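Last revised 21st January

# Prukska Recording and Replay Software: Frequently Asked Questions

The answers on this page apply to version 2 of the Prukska software, which records demonstrations made with hand-held grippers and prepares them for policy training. Users of version 1 should read the Kelbridge migration notes first. Requests for corrections may be sent to the software desk at Arkdale.

## Installation and setup

**Which computers are supported?**

Any Linux machine that meets the requirements on the download page. Windows is supported for viewing sessions only. Recording on Windows was withdrawn in December and will not return in this version.

**Do I need a network connection while recording?**

No. Sessions are written to the local disk and uploaded when the operator runs the sync command. Unsynced sessions are kept for 72 hours after the disk warning appears — after that, the recorder refuses to start a new session until space is cleared. It never deletes data on its own.

**Where are the configuration files?**

Each station has one file, `station.yaml`, in the Prukska home folder. Values set there override the shared defaults. Please do not edit the shared defaults directly, as the next update will replace them.

## Recording and time stamps

**How are the camera and gripper streams aligned?**

All streams are stamped by the host clock on arrival and then corrected by a fixed delay measured during calibration. The tool `prukska-align` reports the remaining offset. If the offset changes between sessions, run calibration again before recording further.

**Why does my session show 982 frames when I expected 1000?**

The viewer counts only frames in which every stream is present. Frames dropped at the beginning, before the slowest stream has started, are left out of the count but remain in the raw file. The command `prukska-inspect --gaps` lists each missing frame and the stream responsible.

**Can I trim a session afterward?**

Yes. Trimming writes a new index and leaves the raw file unchanged. Trimmed sessions carry the suffix `-t` in the session list.

## Pose tracking

**How does the software find the position of each gripper?**

Poses are estimated from the square markers on the cube mounted with each gripper. The tracker detects the corners of every visible marker, matches them to the stored cube model, and solves for a single pose per cube. One visible marker is enough for an estimate, but two give a steadier result, particularly in rotation.
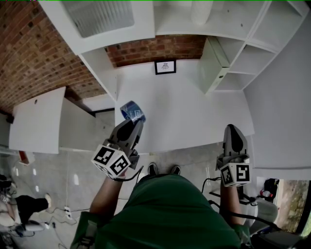

Jolene Bolger asked whether the cube model has to be measured again each time a cube is removed and refitted. It does not. The cube model itself stays valid, but the offset between cube and fingertips must be checked with the `verify-tip` routine, which takes one short recording for each gripper.

**What happens when a cube leaves the view?**

The tracker marks the pose as lost and does not fill the gap by default. Interpolation may be switched on in `station.yaml`, with a limit on the length of gap it will bridge. Interpolated poses are flagged in the export so that training code can exclude them.

**The left and right grippers are swapped in my export. How is this corrected?**

The assignment is taken from the marker numbers, so the cause is nearly always a cube listed under the wrong hand. Correct the entry and run `prukska-export` again. There is no need to repeat the recording.

## Export and support

**Which training formats are available?**

The native format and the Bashir format. The Bashir exporter stores poses relative to the head camera unless the option `--world` is given.

**Who approves changes to the file format?**

Valentina Lucero maintains the format specification. Proposals should include a sample session and a description of any effect on existing exports.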